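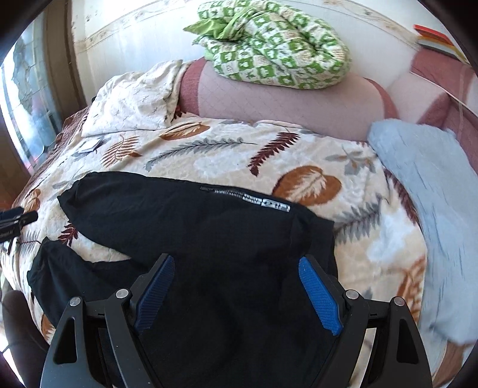
What does the Faulkner clothing exchange ask of families who use it?

Households are asked to register once and to return items when a child has outgrown them. There is no fee, and proof of income is not required.

The exchange is operated by the Tekstead school district and is directed by Rochelle Fairweather, who met with the district newsletter in May to review its second year. In that period the exchange issued 1,930 garments to families across 13 schools. Of these, 1,054 have come back and been issued again.

"The return figure is the one I report to the board," Ms. Fairweather said. "Coats come back. Socks do not, and we have stopped asking for them."

Trousers and winter outerwear remain the items in shortest supply, particularly in middle school sizes. Ms. Fairweather attributed the shortage to wear at the knee and to the speed at which students of that age change size. Donated clothing with a working closure is accepted even where a hem needs repair – mending is done at the Drimum Street site on two afternoons a week.

Asked whether the exchange would extend its hours, she said the matter depended on staffing. "We have had requests for evening pickup from parents on the late shift, and I consider them reasonable. I cannot promise a date until the budget is adopted."

The district has also been asked why uniforms are kept separate from general stock. Ms. Fairweather explained that uniform items are reserved until the second week of the term, after which any remaining pieces may be taken by any registered household.

Donations should be washed and bagged by size. Shoes are received only at the Tesusard Elementary office, during regular school hours.

Posted 2000-05-08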